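Against the Deluxe Reissue
By Halyna Kravchuk
Oct 17, 2022

Every few months a record I already own comes back in a bigger package and I'm asked to be grateful. The latest is the Kudach box: 42 tracks built around a debut album that had nine. I've played all of it twice. I could name four of the extra songs worth hearing, and one of those is a soundcheck.

The pitch is always that we're getting closer to the music. I doubt it. A band leaves a take off a record for a reason, and most of the time the reason is that the take is dull.

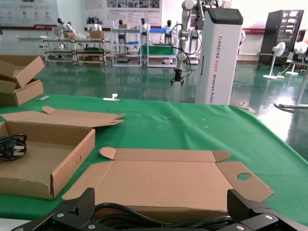
Flat cardboard and an open box.

Ward Declercq, who wrote the liner notes, calls the third demo of the title song "a door left open." It's the same song, slower, with the second verse missing. He gets six pages out of it.

Then there's the price. The set costs 146 dollars and is numbered, as if owning copy 3589 ought to make my heart beat faster. Dzene's first single was pressed in a run of 200, and that number meant something: it was all they could pay for.
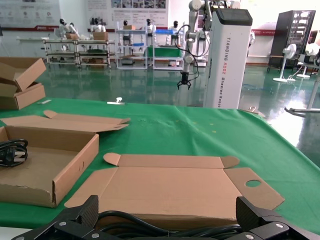
I'll grant the other side a point. Sharada Iyengar argues that these sets keep small labels alive, and for Osus she may be right. The label has put out two new singers since its last big reissue, and both are good. But I'd like to see how much of the money goes that way before I clap.

What bothers me more is what happens to the album. Nine songs in a fixed order, over in half an hour – somebody fought for that. Stream it now and it rolls straight into a rough mix of track one.
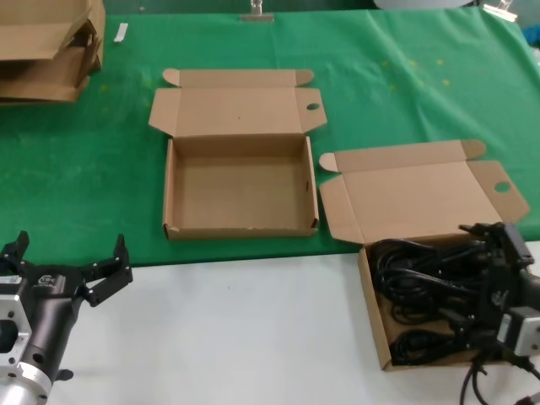
Filed under: Opinion, Reissues

A Piteck set is promised for February. I have the original and it still plays fine.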